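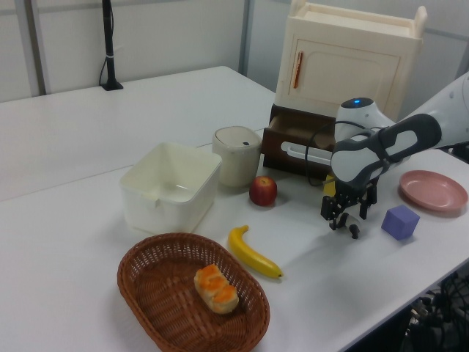
The Urkemthorpe drawer fault: frequently asked questions

For everyone who uses the tabletop bench, and for the people upstairs who heard the bang.

What went wrong?

During an afternoon run in March, Ko was told to close the drawer. It closed the drawer. It then went on closing the drawer, with great conviction, for seven seconds after the drawer had nowhere left to go. The storage unit slid backwards across the table, the apple went on the floor, and the arm stopped when Citlali Ponce hit the red button.

What is Ko?

Ko is our name for the whole bench, arms and all. If you are filling in a fault report, please say which arm and which hand was fitted. "Ko did it" is true but hard to repair.

Was anyone hurt?

No. Citlali was standing behind the line, where she was supposed to be. The apple has been retired.

Why didn't the force limit stop it?

It was switched off. Lusex, the control software, has a push limit of 30 newtons, and it drops that limit for a moment at the start of a drawer move so that a sticky runner doesn't trip it. The limit should come back once the drawer starts to travel. In this case the drawer was already nearly shut, so it hardly travelled at all, and Lusex sat waiting politely for a movement that couldn't happen.

Had it happened before?

Yes, which is the embarrassing part. Eldana Asfaw went back through the logs for the last 59 drawer runs and found 4 where the limit came back late. In each of those the arm had eased off by itself, and whoever was on shift had written "bit keen" or nothing.

Is it only the drawer?

As far as we know. Picking up the bread, moving the banana to the plate and the rest of the kitchen tasks never turn the limit off. The toy cupboard door did use the same routine, so door tasks are suspended too.

What is the danger, if it's only a toy kitchen?

The food is for show. The arm is full size, and it has no idea which things on the table are pretend. The worst place to be is between the hand and the storage unit, closely followed by having your own fingers in the drawer while the arm has its fingers in there as well. 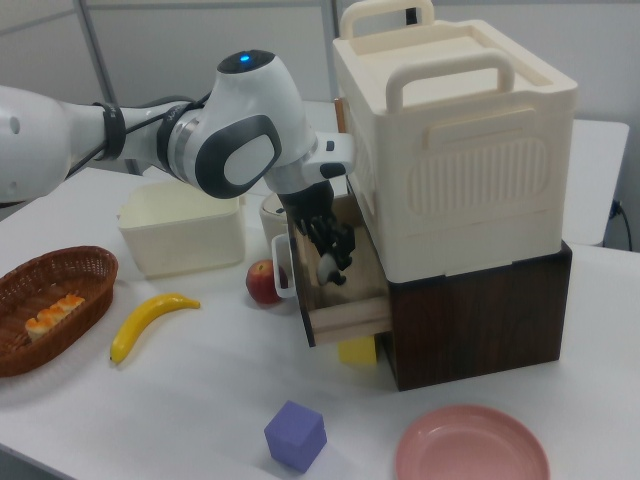

Hand down in the open drawer. Keep yours out of it.

The wrist light is blue. Can I reach in?

No. Blue does not mean safe to touch. Press the stop, check the screen says STOPPED, then reach. We know this adds a few seconds to fetching a purple cube.

What do I do if it starts pushing and won't quit?

Hit the red button. Don't pull the storage unit away, don't try to hold the arm back, and don't go looking for the pause option in the menu. Once it has stopped, leave everything where it is and ring Eldana. She would like to see the mess as it fell, including anything that has rolled under the table.

What about something trapped in the drawer?

Leave it trapped. With the arm stopped, use the release on the pendant to open the fingers, then back the arm off by hand at slow speed. Two people for this, one of them on the button. If it won't release, it can stay there overnight.

Has it been fixed?

Partly. Fluvex has sent a patch that brings the limit back on a timer whether the drawer moves or not. It works on the gripper. We are still testing it with the fingered hand, which has more ways of getting hold of things and so more ways of being wrong.

When can I run drawer tasks again?

With the gripper, now, as long as a second person is present. With the fingered hand, only with Eldana in the room. Door tasks stay off until she says otherwise — asking her daily has not so far sped this up.

Can I just turn the limit up a bit?

No.

Who do I tell if I see it again?

Eldana Asfaw for the arm, Citlali Ponce for the bench and its contents. Please report the small ones as well, and please don't write "bit keen".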